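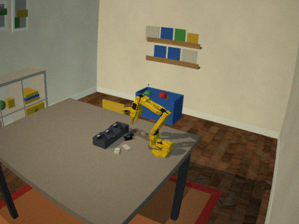
How to Descale an Electric Kettle

You need white vinegar, water and a soft cloth. Unplug the kettle and empty it before you start.

1. Fill the kettle halfway with equal parts vinegar and water.
2. Plug it in, bring it to a boil, then switch it off and unplug it.
3. Leave it to stand for 30 minutes. Open a window if the smell bothers you.

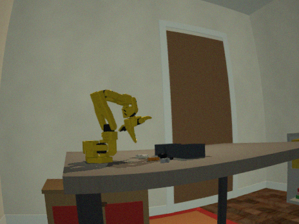 By T. Krishnan

4. Pour the liquid down the sink. Wipe the inside with the cloth, including the rim and the back of the spout. Do not use steel wool.
5. If the spout has a mesh filter, lift it out and soak it in plain vinegar for 40 minutes. Scrub it with an old toothbrush.
6. Rinse the kettle twice. Fill it with fresh water, boil, and throw that water out. Repeat if you can still smell vinegar.

Never put the base or the cord in water. Check the manual first if your kettle has a coated interior. In a hard water area, descale once a month. I last did mine in February and the scale was already flaking off the bottom.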